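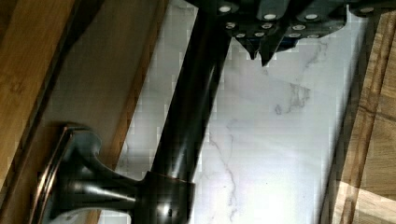

Wrist camera view at the sink station, gripper beside the faucet neck, fingertips just above the marble-patterned counter.

Filed under: Maintenance > End effectors > Gripper

Checking fingertip clearance and screws on the wrist gripper

Applies to the Cirner arm in the kitchen cell, with the Brevgate wrist camera. Do the check every 3,000 cycles, after any contact with the faucet, and whenever the fingers have been off the tool. Allow 13 minutes if nothing needs replacing.

You will need:
- torque driver with the small hex bit
- feeler gauge, 2 mm
- lint-free cloth
- thread locker, low strength
- paint pen

1. Park and lock out

Send the arm to the park pose from the pendant, wait for the brakes to engage, then turn the key switch to service. Hang the tag on the door. The wrist stays powered in service mode, so keep hands out of the finger gap until the gripper is disabled on the tool page.

2. Clean the underside

Wipe the housing plates and the inside faces of the fingers. Do not spray cleaner at the wrist. Put it on the cloth. Dried soap collects along the plate edges and can hide a raised screw head.

3. Check the screws

Work from the outermost fastener inward. Apply the driver at the value on the tool label and note any head that turns before the driver clicks. Back that screw out, clean the thread, add one drop of thread locker and refit it. Mark the head with the paint pen. Replace any screw with a rounded socket.

4. Set the fingertip height

Clear the tag, return the key to run and call program 109 at slow speed. The arm stops beside the faucet neck with the fingertips pointing at the counter. Slide the feeler gauge under each tip in turn. It should pass with light drag.

If both tips are high or low by the same amount, correct the tool offset in Z and run the program again. If only one is off, the finger is seated badly on its carrier. Go back to step 1 and refit it. Do not correct a single finger in software.

5. Check the neck clearance

With the arm still stopped, look at the gap between the housing and the neck on the live view and again by eye from the side. The wrist camera looks along the tool and makes this gap hard to judge. Jog away in small steps if in doubt. The dark finish on the neck is glossy, and highlights can shift the detected edge by about a millimeter. Re-teach the point with the overhead light on.

6. Log it

Enter the cycle count, the screws reset and the final Z offset.

Last updated: February

Related
- Replacing finger carriers on the Cirner wrist
- Brevgate camera: lens cleaning and focus lock
- Fujimoto brake test, short version
- Randa pendant: restoring tool offsets from backup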